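Marker cube tracking loss on hand-held grippers: finding the cause

By Ximena Riquelme. Last revised 09/02/2023

This page covers error 1217 in the Vollell recorder: "pose jump, left or right tool." The fault shows up in playback as a gripper that leaps several inches between samples while the operator's hand moves smoothly. A robot trained on that data may repeat the leap, so do not pass a flagged session to the training queue.

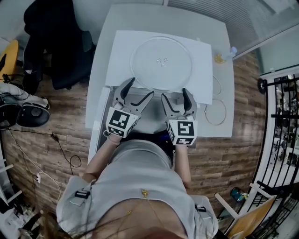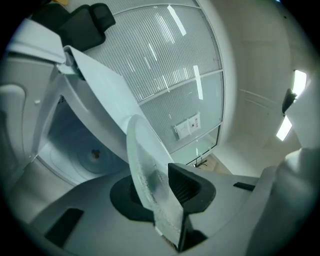 First picture: both grippers seen from the operator's head, with the marker cubes at their bases. Second picture: view from a gripper with a disc held in the finger pads.

Clear parts make the fault harder to read. Glass and frosted plastic pick up reflections from windows and ceiling lights, and the wrist view can drift even when the cubes track well. Check the cubes first.

1. Open the session and go to the first flagged sample. Note which tool is named.

2. Step back 10 samples and play forward at the slowest speed. Watch the cube faces in the head view. If a forearm, sleeve or hair crosses a face just before the jump, log the cause as "blocked."

3. If the faces stay in view, look for glare. A washed-out black square reads as a blank face. Close the blinds and record a short test.

4. Try to turn the cube by hand with the gripper powered off. Any play at the base means the mount is loose. Tighten the 4 screws evenly and run calibration again. Sessions recorded since the last good calibration have to be rechecked.

5. If none of this applies, compare the marker IDs with the Veranwood setup sheet. In March we lost two days to a pair of cubes that had been swapped between tools.

Repeat the same task twice after any fix. Both runs must finish with no 1217 entries.

Do not raise the jump threshold to clear the error. It hides the entry and leaves the bad poses in the file.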